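Flimon Home Simulator: How a Robot Practices in a House Made by a Computer

A guide for readers in grades 4 to 7

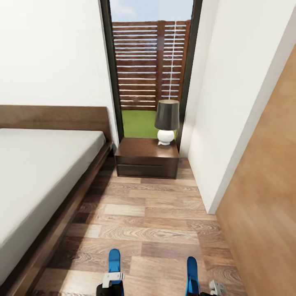 Flimon is a computer program made by a company called Prundell. Schools and robot clubs use it to teach a robot how to work inside a home. The robot in the program is a copy of a real one, and the rooms in the program are drawn by the computer. This guide explains what the program does, what comes in the kit, and what we found when we tried it.

What is a simulator?

A simulator is a program that copies how things behave. A flight simulator copies an airplane. Flimon copies a robot, a house, and the way objects move when something touches them.

The program stores every object as a shape with numbers attached. The numbers say how big the object is, how heavy it is, and how slippery its surface is. When the robot pushes on an object, the computer uses those numbers to work out what should happen next. It does this many times each second.

Light is worked out too. The computer follows the light coming through a window and decides which surfaces should be bright and which should be in shadow. The robot's software learns from pictures, so the shadows matter.

What does the robot see?

The view comes from the robot's side. You look down the space between the bed and the wall, toward a nightstand with two drawers and a lamp on it. The two blue parts near the bottom are the fingers of the grippers. A gripper is a robot's hand.

A bedroom is harder for a robot than a big empty hall. The path beside a bed is narrow. If the robot turns too soon, an arm can hit the wall or the bed frame. Drawers with no handles are harder still, because the robot must find an edge to pull.

Glass is also difficult. A window shows things that are outside, and the robot has to learn that a fence behind glass cannot be reached.

What is in the kit?

The Flimon school kit has these parts:

The simulator program, for one classroom computer
A set of 19 rooms, including bedrooms, kitchens and hallways
A hand controller made by Bemden, with two small sticks
A workbook with 7 lessons
A teacher's guide

No real robot is included. The lessons can all be finished on the computer.

How does a lesson work?

Each lesson has 3 steps.

Step 1: Drive. A student moves the robot with the controller. The program records every motion of the arms and the base.

Step 2: Train. The program uses the recordings to teach the robot's software. This step runs without help. On our computer it took around 100 minutes, so start it before lunch.

Step 3: Test. The robot tries the job alone. The program changes the room a little each time. It may move the lamp, change the color of the floor, or make the daylight weaker.

The changes in Step 3 have a purpose. A robot that has seen only one room may fail when a single thing is different. Engineers call these changes "randomization." It means mixing things up on purpose.

What we found

Lucía Robles tested the kit with her after-school group in March. Her students learned the controller in one session. The workbook is clear, but Lesson 4 uses the word "torque" before explaining it. Torque is a turning force, like the one you use to open a jar.

The room editor is slow. Adding a new piece of furniture takes many clicks, and there is no undo button - save your work often. The sound of the robot's motors cannot be turned off from inside the program.

Fahad Rana checked how well the simulator matches a real machine. He had the same arm motions run in Flimon and on a robot in the Gebreyes workshop. Hard objects such as boxes behaved much the same in both. Soft objects did not. A pillow in Flimon squashes too evenly and springs back too fast. Students who want to study making a bed will notice this.

Words to know

Base: the bottom part of a robot, which carries it across the floor.
Gripper: the part of a robot that holds things.
Render: to make a picture with a computer from shapes and numbers.
Simulator: a program that copies how real things behave.

Try it on paper

Draw your own bedroom as if you were looking down from the ceiling. Mark the door, the bed, and anything on the floor. Now draw a path from the door to the bed for a robot as wide as a kitchen chair. Circle each place where it would get stuck, and write down what you would have to move.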